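Plemia Home Help
Kitchen > Refrigerators and freezers

Bottom freezer drawer won't close the last bit

Posted by Philomena Nic Giolla, 22 January 2024

We have a stainless steel refrigerator with a pull-out freezer drawer at the bottom. It came with the apartment, so I have no manual and I don't know how old it is. Since December the drawer stops short of closing. If I lean on it with my knee it goes in, but by morning it has usually crept back out a little and there is frost along the top edge.

The drawer is a white plastic bin with a metal front. It rides on a black rail on the side I can see, and I assume there is one to match on the other side. The bin has slots down the inside wall. I have taken the food out and it still does it, so I don't think it is overloaded. The floor is tile and I have not moved the refrigerator.

My questions are whether this is the gasket or the rails, and whether I can take the bin out myself without breaking anything. The management office uses a repair outfit called Jellham and they want 231 dollars to come and look.

2 replies

Darragh Rafferty

It's the gasket. They get stiff. Buy a new one and push it in with your fingers, takes ten minutes. I would not pay anybody 231 dollars for that.

Waldemar Makowska

I would check the rails before buying a gasket. A stiff gasket can cause this, but a drawer that creeps back out after you push it shut is more often one that is not seated on its rails, or has ice behind it. I had the same trouble with mine and it was ice.

You can do all of this with a Phillips screwdriver, a flashlight and two towels. Set aside an afternoon if you find ice.

Getting the drawer empty

Put the frozen food in a cooler with the lid on. Turn the freezer off or unplug it. Clear a stretch of counter next to the refrigerator before you start, including the sink if you can, as you will want somewhere to wash the bin. Pull the drawer all the way out until it stops and check that nothing small is left in the bin. A bottle lying on its side in a front corner is easy to miss when you are looking for big things, and it will roll to the back when you push the drawer in hard.

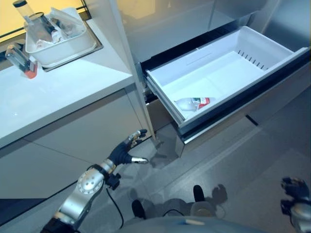 Checking the rails and the back

1. Look at how the bin is held. On many models it just lifts out of the frame. Lift the back first, then the front. If it does not move with a gentle lift, look for clips or screws and stop if you can't find them.

2. With the bin out, shine the flashlight along both rails. You are looking for a bent section, crumbs, bits of plastic bag or a label that has come off something. Wipe them down with a damp cloth and dry them.

3. Look at the back wall and the floor of the compartment. If there is a sheet of ice, leave the drawer open and let it melt onto the towels. Mine took 6 hours. Don't chip at it with a knife.

4. Slide the empty frame in and out. Both sides should move together. If one side lags, pull the frame all the way out and push it in again slowly.

5. Wash the bin in warm water with a little dish soap, dry it, and put it back. Make sure it sits flat on the frame at all four corners.

6. Wipe the gasket and the metal edge it closes against. Shut a strip of paper in the drawer and tug. If it slides out with no drag, then Darragh is right and you need a gasket.

Wait 8 hours after switching it back on before you judge it.

Philomena Nic Giolla

Thank you both. There was ice at the back on the left, thicker than I expected. I have it switched off now and the towels down. I'll try the paper test once it is cold again and post what happens.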